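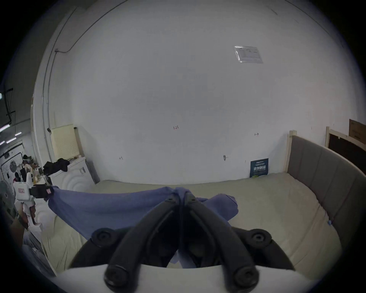 Figure 3. Blue cloth held between the gripper fingertips over a bare mattress.

4.2 Where a genre says it comes from

Kistance is a brass-led dance music claimed by two towns, Hebden and Lalen, each of which has put up a plaque. Our corpus holds 264 recordings, 23 of them made before either town had a studio, and the labels are of limited help. One Hebden pressing credits Lalen players, misspells the title and gives the colour of the sleeve as its place of manufacture.

We coded each track for tempo, horn voicing and the off-beat drum figure that dancers call the limp. Listeners in both towns told us the limp was unmistakable. They then disagreed on 431 of 1861 paired judgements, with great courtesy and no sign of wavering.

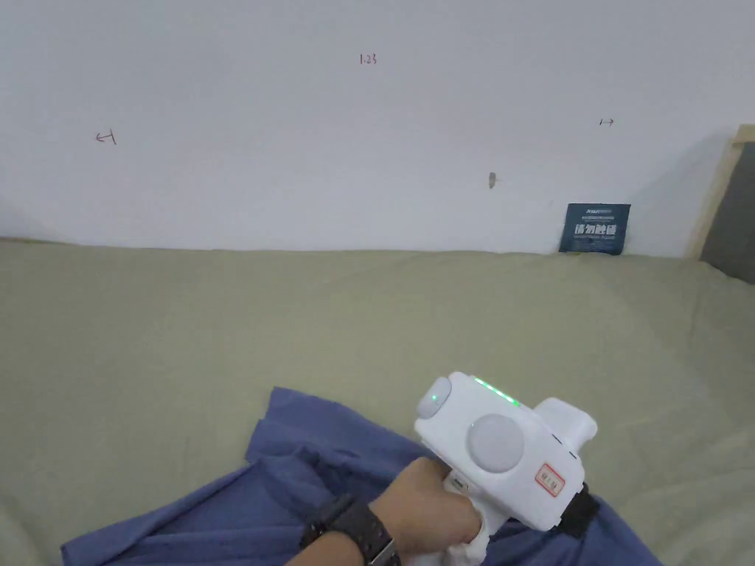 Figure 4. White hand-held gripper above a crumpled blue cloth.

The voicing data are kinder. Early Lalen tracks favour a close third in the horns, while the Hebden sides leave a gap that local musicians attribute to taste and we attribute, provisionally, to a missing trombone. By the time the Kato label began recording both scenes, the gap had become a style and was being taught in Lalen as a tradition. Radio playlists from the same period, discussed in Section 5, list the genre under "novelty" until July and under "heritage" thereafter.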